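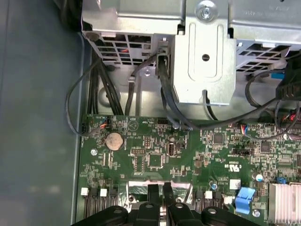

Reusing an old desktop computer as a file store

Nuria Woldegiorgis
Second-year project, Computer Maintenance

1. Aim

The aim was to take a desktop computer that had been written off and make it into a file store for the Osis study room. The budget was £50. The machine had to hold 2,000 scanned pages from the Mekonnen local history collection and be simple enough for other students to look after.

2. Opening the case

The case was laid on its side and the cover taken off. The motherboard is green and the drive cage runs across the top of it, made of bare stamped sheet metal. A bracket in the middle of the cage is held by a screw at the top, and there are ventilation grilles punched on both sides of it. I left the cage in place for the first inspection.

Most of the cabling comes down from the cage to the board. A bundle of thick black cables runs down the left side, and a black SATA data cable plugs in beneath the bracket and sweeps off to the right. I drew a plan of all the cables before unplugging any, and put a paper label on each one. This took longer than expected but saved time later.

3. Work done

Dust was cleared with a soft brush. The old hard drive failed its test, so I replaced it with a second-hand one from Nellier, a repair shop near the college. The memory was taken out, cleaned along the contacts and refitted. On the first start the machine gave 2 beeps and stopped. One memory module was not pushed in fully. After that it started normally.

4. Testing

I copied the scans across using Stusus, the backup program we use on the course. The full copy took 60 minutes. I checked a sample of the files on another computer and they all opened.

5. What I would change

The cables should be tied back, as the longer ones are awkward when refitting the cover. I would also test the drive before cleaning anything else. A second drive for backups did not fit the budget and is left for next year's group.

Report handed in 2 August 2020.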